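Skadham Packing Room: Small Goods and Gift Pouches

The Skadham collection brings together views of the packing room during the July preparation of small goods for the Dineo gift program. The program supplies presentation pouches to partner shops and cultural organizations, and each pouch is checked and shaped by hand before it is boxed. The gallery is maintained by the Givivis Office of Public Programs and is updated as new material is received.

The July order consisted of 500 pouches in 15 colors and finishes. Metallic and sparkling fabrics made up the larger share. These fabrics crease easily and catch on rough surfaces, and they are therefore handled separately from the cotton and felt goods that pass through the same room.
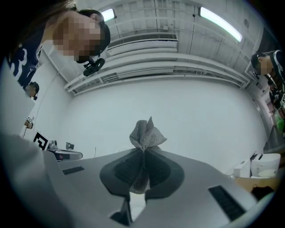

Packing Room Gallery, Vol. 6, p. 131

Silvery-gray mesh pouch, Dineo gift program. The sparkling fabric is gathered to a narrow waist, with the ruffled top standing loose above it.
Packing room, Skadham. White walls, with fluorescent fixtures and an air conditioning unit overhead.

About the pouches

The mesh pouch was introduced to the program at the request of Lilla Szekeres, who oversees presentation goods at Givivis. It replaced a heavier satin bag that held its shape well but hid the contents entirely. The mesh version is lighter, takes up less space in storage, and can be refolded several times before the creases become noticeable.

Pouches are received flat from the supplier, Yook, in bundles secured with paper bands. Staff open each bundle on a covered table and inspect the seams, the drawstring channel and the edge of the opening. Pouches with pulled threads are set aside for use as samples. The remainder are filled, gathered at the neck and placed upright in divided trays – never stacked – until the outer boxes are ready.

The glitter finish sheds to a small degree. Tables are wiped down between colors, and pale goods are packed on Monday, when the surfaces have been cleaned over the weekend. Cotton gloves were tried in an earlier season and discontinued after they were found to snag the mesh.

About the room

The packing room was repainted in white before the current program began. Hường Khương, who manages the building at Skadham, selected the color so that differences between fabric lots could be seen under the ceiling lights. Silver and gray lots in particular may look identical in a dim room and quite different once displayed in a shop window.

Further material

Color cards for all 15 finishes are held at the Givivis office and may be consulted by appointment. Partner organizations wishing to request sample pouches should write to Khải La, Presentation Goods, stating the finish and the intended use. Samples are sent flat and do not include ribbon or tags.

Gallery text: Vivek Garg
Review and captions: Nayeli Nina

Return to Volume 6 contents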